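Focus stacking (photography)

Focus stacking is a technique in which several photographs of the same subject, each focused at a slightly different distance, are combined into a single picture with greater depth of field than any one of them. It is used mostly in close-up and macro work, where the zone of sharpness at normal apertures may be thinner than the subject itself. Landscape photographers also use it when a near foreground and a distant background must both be sharp.

Background

Depth of field shrinks as magnification rises. Closing the aperture increases it, but past a certain point diffraction softens the whole picture. Stacking lets the photographer stay at the lens's sharpest aperture and cover the depth of the subject in steps. The cost is time, storage space, and a subject that has to hold still.

Capture

The camera is normally fixed on a tripod or copy stand. The focus is moved between exposures in one of two ways. In the first, the focusing ring is turned by hand or by a motor in the lens. In the second, the ring is left alone and the whole camera is moved on a rail. Rails are preferred at life size and above, and the lens method is usual at lower magnifications. Many recent cameras have a focus bracketing mode that makes the exposures automatically.

Exposure, white balance, and aperture are kept the same throughout. Each sharp zone should overlap the next. If the steps are too large, soft bands appear in the finished picture and cannot be repaired later. A landscape may need only 4 exposures, while an insect head at high magnification can take 142 or more.

Artificial light is common indoors. Flash helps to freeze small vibrations, and a pause of 2 seconds after each movement of the rail lets the equipment settle. Outdoors, wind is the main difficulty, and many field workers shoot in the early morning.

Processing

Software first aligns the exposures, correcting for the small change in image size that occurs as focus shifts. It then selects or blends the sharpest areas. Three families of methods are in general use:

Weighted average. Pixels are combined according to local contrast. Color is kept well, but fine crossing detail may be lost.

Depth map. The program estimates which exposure is sharpest at each point and copies from it. Smooth surfaces come out cleanly. Hairs and bristles in front of a distant background often show halos.

Pyramid. The exposures are split into layers of coarse and fine detail, which are merged separately. Overlapping structures are handled best, though noise and contrast tend to increase.

Rundex, a desktop program written by Kazuhiro Okabe, offers all three and allows areas from one result to be painted into another. Skorer, a simpler program, uses the depth map method only.

Common subjects

Insects, minerals, coins, and plant parts are the traditional subjects. Product photographers stack jewelry and watches, and the technique is also used for small toys and scale models. Fumiko Tsuchiya's handbook for beginners recommends practicing on hard objects with plain surfaces before trying anything with hair or fur.
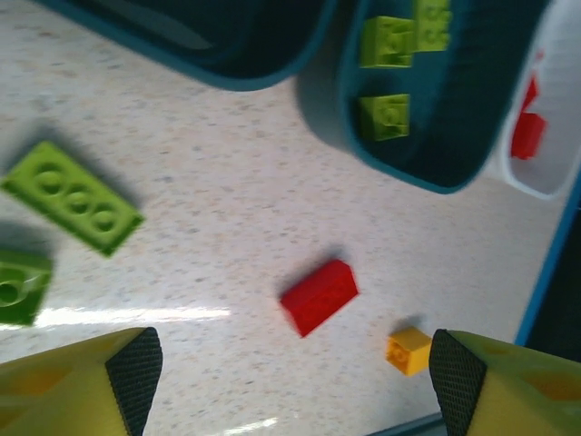
Limitations

Movement between exposures produces doubled edges or ghosting. Dust on the sensor may be drawn out into a trail when the exposures are aligned. Highlights on shiny surfaces can shift as the camera moves along a rail, leaving bright smears. Most stacks need some retouching by hand.

See also

Depth of field
Diffraction
Macro photography
Tilt-shift lens

This page was last edited on November 15, 2020.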